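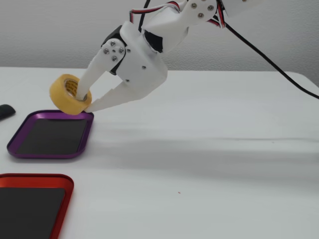

How long does a visitor get with the arm on an open day?
16 minutes, from sitting down at the bench to handing over to the next person.

The engineer who runs the sessions at Trastia is strict on that limit. When we spoke on May 9, 2021, the morning groups had gone and the benches were being set up again. Trastia teaches automation to small firms, and twice a year it opens the workshop to anyone who books.

The task is a transfer exercise with a roll of masking tape and two coloured trays, one purple and one red. "People expect the difficulty to be in the movement," the engineer said. "Most of the errors are in the grasp. A roll has a hole through it, so you can put one finger inside and close on the wall, or you can take it across the outside. The two fail differently."

With a finger through the core, the roll can tilt about the contact point. The tilt matters at release – a roll let go at an angle may land on its edge and travel. "We ask for a low release. A few millimetres is plenty. Visitors let go too high because they are worried about hitting the rim."

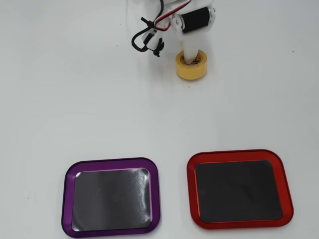 Does the arm need recalibrating between groups?
Only the zero position of each joint is checked, and that takes less time than changing the visitors over.

Servo wear is a more serious matter. The workshop logs every cycle in Pradia, a scheduling program written in-house, and a gripper servo is replaced at 2,965 cycles whether or not it shows play. The figure came from the centre's own records. "We had one go in the middle of a demonstration last year. I would sooner throw away a good servo."

Printed parts are treated less cautiously. Fingers are reprinted when the tips round off, and screws are checked weekly. Cable routing gets more attention, as a lead that is too short will load the joint at full reach.

Bookings for the day stood at 131, against a ceiling of 200. Several came from Kavanagh, a packaging firm that is considering a small arm for sample handling. The engineer's advice to them was to write down the task before looking at any hardware, including which way up each item arrives.

The next open day is planned for the autumn, with the same exercise and a second bench.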